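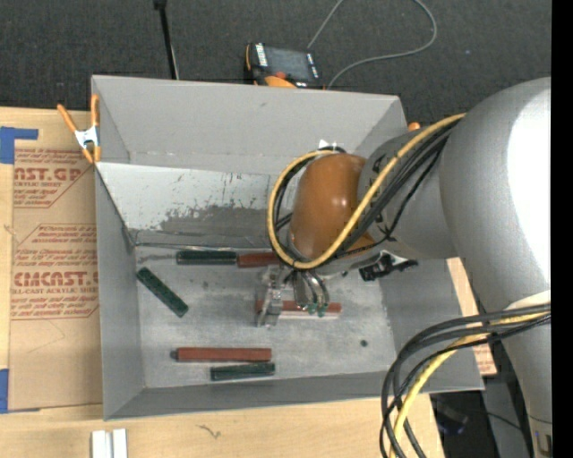

Adby Nundside 270 bar billiards table - review

Posted 2022-09-04

We bought the Nundside in July to replace a pub table that had been patched up once too often. It is sold as a home model, and the 270 in the name is the height in millimetres of the cabinet under the bed. Ours cost £1,456 delivered, plus £147 for the slate upgrade, which I would call essential.

Delivery was to the front door only. Two of us got it into the dining room with the legs off, but the bed is heavy and the box has no handles. Allow an afternoon for assembly. The instructions are clear up to the point where you fit the timer, then they skip a page. Adby sent me the missing one by email the next day.

The legs bolt on with 18 identical bolts and each foot has a screw adjuster. I had it level in half an hour using a long spirit level, and it has needed one small correction since. The floor in there is old boards, so I expected worse.

Play is good. The cloth is a napped wool blend and runs a little slow for the first fortnight. After regular brushing it is now close to what I am used to in the league. The cushions are lively and even along both sides. The one at the top end is slightly dead near the left corner, and I have learned to allow for it.

The ball return is the weak part. Balls drop cleanly enough but the channel is bare wood, so it is loud, and twice a ball has stopped short of the tray. A strip of felt from Leinonen cured most of the noise. The stopping I fixed by lifting the back feet a turn and levelling again, which should not be necessary on a new table.

The mushrooms supplied are light and fall over if you breathe on them. Aino Ikonen, who I play with most weeks, brought her own set from an old Dokisby table and we have used those ever since. The cues are fine for visitors.

The timer can be switched off for practice. When it is on, the bar drops with a proper thud and the game ends as it should.

I would buy it again with the slate, but I would set aside a bit more for mushrooms and one decent cue. Without the slate I would look for a second-hand pub table and have it recovered.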